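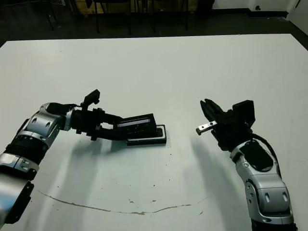
Does the clip-on magnet reduce the limescale in a kettle?
Going by our week of boiling, there is no difference I would put money on, and the small difference we did get could easily have come from the kettles themselves.

Thursday

Writing this up while I still have the scraps of paper. The thing under test is the Luson clip, two grey plastic halves with a magnet in each that go round the cold pipe under the sink. The leaflet says it "re-aligns" the minerals so they "pass through harmlessly". I have read that sentence a good many times and still don't know what would have to be measured to show it was false. Tín Đàm bought it from Hettiarachchi's on the strength of the box, and says the kettle at home has been cleaner ever since. I asked what the kettle was like before. Dirty, apparently. I asked whether it had been descaled when the clip went on. It had.

So that is the first problem with every glowing report I've come across. People fit the clip on the day they finally clean everything.

What we did

Two Stalineck kettles, same model, bought together, both with a bare steel floor inside. One filled only from the tap with the clip on its pipe, the other only from the tap without. The two taps come off the same main just inside the back wall, so it ought to be the same water, and I ran both for a good while before the first fill to clear whatever had been sitting in the pipes overnight.

Each fill 1,000 ml by the jug, boiled until it clicked off, left to stand, poured away. 16 boils a day, each kettle, for 7 days. Dull work. Tín did most of the afternoons and kept a tally on the back of an envelope, which I have taped in opposite.

Each kettle also had a small steel washer lying on the bottom, weighed before and after on the good scales. The idea was to have something we could dry and weigh without arguing about how white a kettle looks. At the end each kettle was cleaned out with citric acid as well, and I noted how long the fizzing went on, although I put very little weight on that.

What we got

The washer from the clip side gained slightly less than the other one. Tín was pleased. I wasn't, for these reasons.

First, it's one washer against one washer. If I drop the same washer on the scales several times, the last digit wanders, and the gap between our two is only a little larger than that wander. I should have put several in each kettle and I don't have an excuse.

Second, we never swapped the kettles over. If one has a slightly fiercer element, or clicks off a moment later, it will boil off a touch more and lay down more scale whatever is clamped on the pipe. I timed them both after the fact from a cold fill and the kettle on the plain tap was the slower to click off every time. That alone might be the whole result.

Third, the washer on the plain side had shuffled over the hot part of the floor by the end of the week. The other had stayed near the wall. We know hot metal scales faster, so where the washer sits matters, and we let it sit where it liked.
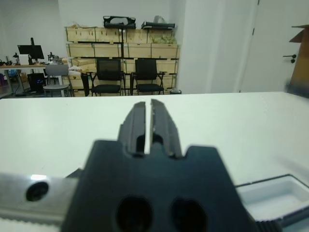

Gripper over the white table, fingers empty.

As for looks, both kettles had a pale skin on the floor and a rough ring higher up. I asked three people from upstairs to say which was which without being told. They didn't agree with each other, and the one who was most certain was wrong. I wouldn't hang anything on that either, but if the effect were as large as the box suggests I'd expect it to be plain to someone walking past.

The "softer scale" claim

When I complained to Hettiarachchi's on the phone that nothing much had happened, the answer was that the clip doesn't always give less scale, it gives softer scale that wipes away. This isn't on the front of the box. It may be in the leaflet, which says so many things that it's hard to be sure what it leaves out.

I did try it. Damp cloth, same pressure as far as I could manage, a few strokes across the floor of each kettle. Some came off both. Most stayed on both. I knew which kettle was which when I did it, so my arm can't be trusted. If this is repeated, somebody else must do the wiping, with the kettles labelled underneath by a third person and the labels covered.

I notice the claim moves when pushed. Less scale, then softer scale, and then I was told that the water may be standing too long after it passes the magnet. That last one is odd for a product sold for household tanks.

The Zaltitz letter

There is a page in the leaflet about a guest house in Zaltitz where the owner fitted clips throughout and stopped replacing shower heads. No mention of what else was changed, how often the heads were replaced before, or for how long anybody looked afterwards. I'd like to know if they also fitted new shower heads at the start. I would bet on it. I've written to ask and don't expect much.

Tín's objection, noted because it's fair: I had made up my mind before we started. True enough. I thought it wouldn't work and I have spent two pages picking holes in a result that leaned the other way. If the washers had come out level I'd have stopped after a paragraph and gone home. So I don't get to say that the clip does nothing. I get to say that our test was too weak to tell, and that if there is an effect in these kettles it's small.

For the repeat, if there is one

Swap the kettles halfway through. Several washers in each, held down on a bit of wire so they can't wander. Weigh each washer more than once and write down every reading, including the ones that look silly.

A third kettle on the clip tap with the magnets taken out of their housing, and Tín not told which days they are in. I have had the halves apart and they go back together without a mark, so this can be done.

Empty the kettles at the same point each time. I'm fairly sure the mornings stood longer than the afternoons, and the envelope doesn't say.

Cost so far is mostly electricity and patience. A bag of citric acid does both kettles several times over and costs a fraction of the clip. The remainder of the bag is on the shelf above the sink, folded over with a peg.

Washers are in the small tin, plain side wrapped in paper, clip side loose. Please don't tip them out together.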